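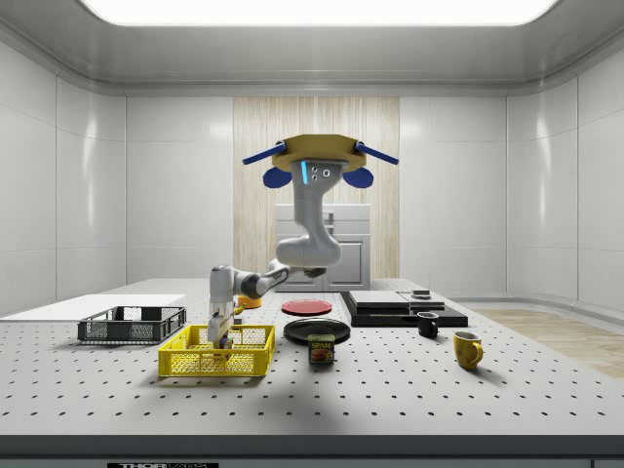 About Fendance

Home
About us
Open day
Visits for schools
Getting here
Contact

Fendance is a small robotics company in Clustwood. We write the software that lets a robot arm pick up everyday things from a table and put them somewhere else. We also open our doors to the public every September, and take visiting groups through the rest of the year.

There are 14 of us. Most of the team write software, two look after the machines, and one runs visits and the front desk. We rent the ground floor and half of the first floor of the Bright building, which used to be a printworks and still has the loading doors to show for it.

What we do

A robot arm in a car factory does the same movement all day with the same part in the same place. Our customers have a different problem. They run kitchens, stores, care homes and repair shops, and the things they want moved are cups, plates, tins and parcels which are never left in quite the same spot. The arm has to look, decide where to take hold, close its fingers and lift. Then it has to put the thing down again without dropping it or knocking over what is next to it.

We don't build arms. We buy them, or the customer already has one, and we supply the software and the testing. Our own software is called Trasa. It takes in what the robot's cameras see, plans a path for the arm and checks the path before anything moves.

A lot of the work is done in simulation. We have a model of a test room on the computer, with a white table full of small holes, a white arm hanging over it and a set of kitchen things laid out on top. A job is tried there first. The model lets us move a basket a little to the left and run the same job again, as many times as we like, with no crockery to sweep up.

After that it goes to the real arm in the workshop. The two never agree completely. A mug that stays put in the model may slide on a real table, and a real basket bends when a finger catches the rim. We write down each difference and go back to the model. This back and forth takes up more of our week than visitors expect.

How we started

The company was set up by Lavanya Pisharody, who is still our director. She had spent nine years in packaging machinery and was often asked if a machine could be made to handle mixed goods. The usual answer was no, or yes at a price that no small firm would pay. She started with one second-hand arm in a rented unit behind a tile warehouse on the far side of Clustwood. We moved to the Bright building when the tile warehouse wanted its unit back.

The first paying job was for a catering firm that wanted clean cutlery sorted into trays. Knives and forks were fine. Teaspoons nested inside one another and came up in pairs, and it took us a whole winter to sort that out. The firm is still a customer, and the teaspoon tray is still on a shelf in the workshop.

Why we hold an open day

In the first year at the Bright building a neighbour knocked and asked what the noise was. It was a compressor, and we moved it. She asked what it was for, so we showed her, and she came back the next afternoon with her sister and two grandsons. Lavanya decided that we might as well do it properly once a year, with a sign on the door.

At the last open day we ran the demonstration 27 times between ten in the morning and four in the afternoon. Three of those runs went wrong. In two of them the arm could not find a good hold on a tin and stopped to wait for help. In the third it stopped when a visitor leaned over the barrier, and that is what it is meant to do. We keep the score on a whiteboard by the door and leave the failed runs up along with the others.

What you will see

The open day starts in the meeting room on the ground floor. There is a large screen with the simulated room on it and one of our software team at the keyboard. The arm in the model is a white one with a two-fingered gripper, and it works over a table with baskets, plates, mugs and a can of SPAM. You can ask for a job to be started again, or for something to be put in a different place, and see what the arm makes of it.

The objects are a plain lot on purpose. A round plate lies flat and gives two fingers very little to hold. A mug has a handle, so the arm has to think about which way round it is. A basket is awkward for another reason: to get at something inside, the gripper must go down between the sides and come back up by the same route. A yellow basket with mesh sides is one of the things we use most. Children tend to ask for the mugs and adults tend to ask about the tin.

From there you go through to the workshop, where a real arm does a short job behind a barrier. It moves more slowly than people expect. We can run it faster, and do when the room is empty, but on visitor days it stays at walking pace or below.

Each demonstration takes 30 minutes with questions. If you would like to stay for a second one and there is room, please do.

Upstairs, in the small office, there is a table with old grippers on it that you can pick up and try by hand. Some have rubber pads and some are bare metal. Try picking up a coin from the table with the bare ones. There is tea, and there are biscuits as long as they last.

Questions we are asked a lot

Does the robot know what it is looking at?
Only up to a point. It can match a shape to the kinds of thing it has been set up for, and it can work out where the edges are. It doesn't know that a mug is for drinking from. If you put something in front of it that it has not been set up for, it may try to pick it up as though it were the nearest thing it does know, or it may stop and wait.

Why do you use a computer model when you have a real arm?
Time, mostly. The model can run overnight and there is nothing to break. It is also easier to show to a group, as everyone can see the screen.

Will it take people's jobs?
We get this one every year and we would sooner answer it than not. Some of the jobs our software does were done by a person before. At the catering firm the two people who sorted cutlery now work in the kitchen. At another customer a post was not filled again when someone retired. We don't decide these things, but we do ask about them before we take on a job, and we have turned down work on two occasions.

Can I buy one for my kitchen?
Not from us. We only sell to businesses, and the arm would be bigger than your worktop.

Can I have a go at driving it?
In the model, yes. On the real arm, no, for insurance reasons.

Visits for schools and groups

Outside the open day we take one group a month, except in August and December. A visit lasts a morning. The group sees the model and the workshop, and then works in pairs on a paper exercise in which one person is the robot, with eyes shut, and the other has to give it instructions for moving a cup from one side of a desk to the other. Teachers tell us that this is the part that gets talked about on the way home.

The largest group we can take is 30. For children under 11 we ask for one adult to every six. There is no charge for schools, colleges or scouts and guides. Other groups are asked for a small amount towards the refreshments.

We are happy to come to you if you can't come to us. In that case we bring a laptop, a projector and a box of grippers, but no arm – it weighs too much and needs bolting down.

Work experience

We take two students each summer for a fortnight. They spend the first few days in the workshop setting out objects, running tests and writing up what happened, and then move on to the model. You don't need to have done any programming. You do need to be able to write a clear sentence about something that went wrong. Please apply by email before Easter with a letter of a page or less.

Access and safety

The ground floor is level throughout and has an accessible toilet. The first floor is reached by stairs only. If you can't manage the stairs, tell us at the desk and we will bring the grippers down to you.

The workshop has a yellow line on the floor, and visitors stay behind it. Long scarves and lanyards need to be tucked in. The real arm is quiet, but there is a warning sounder at the start of each run which some people find sharp. We can switch it to a light if you let us know beforehand. The first hour of the open day is kept quieter, with smaller groups and no sounder at all.

Guide dogs and other assistance dogs are welcome. There is a water bowl in the lobby.

Getting here

The Bright building is at the canal end of Clustwood, ten minutes on foot from the station. Come out on the side with the bicycle racks, follow the towpath as far as the footbridge and cross over. Our entrance is the green door to the left of the loading doors. There are a few parking spaces in the yard, and on open day these are kept for blue badge holders. The bus stops outside the chapel at the top of the road.

Contact

For group visits, school visits and anything to do with the open day, use the form on the Contact page and choose Visits from the list. We answer within a week in term time. If you are a business with something you would like moved from one place to another, choose Enquiries and tell us what it is, how heavy it is and how often it needs moving. Photographs help. Your message will be read by Lavanya or one of the software team, and we will say so if it isn't a job for us.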